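### 4.2 Changes in the folding task at the Tarness site

The folding line at Tarness was, before the project, entirely manual. Workers took garments from a bin, folded them on a table and stacked them by size. Brinkmann had automated the sorting stage at its Urkberg plant in 2004, but folding was left out at both sites, as soft goods could not be handled reliably by the equipment then on the market. The present project approaches the problem through demonstration. Folders from the regular shift perform the task with a hand-held gripper in each hand, and the recorded motion is used to train the control policy for the Plaldale cell.

Demonstration work is done at a separate table away from the line. Dark garments were scheduled first – they make up most of the winter order and are the hardest to segment from the background of a gripper finger.

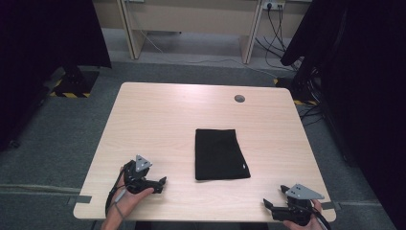
Five folders were assigned to demonstration work in rotation, each for a block of 20 minutes followed by a return to the line. Block length was set after the first trials in November, when folders reported strain in the wrist and at the base of the thumb. The complaint is consistent with the change in grip: a bare-handed fold distributes force over the palm and several fingers, while the tool concentrates it in a single squeezing motion. Folders also reported that they could no longer feel whether they had picked up one layer or two, and that they compensated by looking more closely at the fabric edge before closing the fingers.

This shift from touch to sight has consequences for how the job is described. The existing job sheet lists speed and stack quality as the two measured outcomes. Neither applies well to demonstration, where a slow and clearly separated grasp is worth more to the training set than a fast one. Under the piece rate in force at the start of the project, a folder who demonstrated carefully lost pay. The rate was suspended for demonstration blocks and replaced with an hourly supplement, and the number of rejected recordings fell over the following weeks.

The approach to a folded edge was the step folders discussed most in interviews. Placing one finger on each side of the edge is simple in principle, but the choice of where along the fold to grasp was made differently by different folders, and none could state a rule for it.

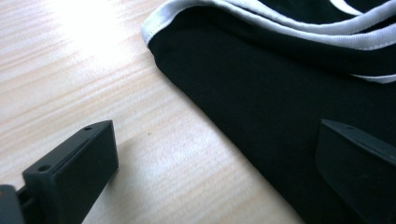
**Figure 5.** Gripper fingers open on either side of the folded edge of a black garment with white trim.

Supervisors initially treated these differences as errors to be trained out. They were later kept in the data set, and the instruction sheet was reduced to the start and end state of the garment.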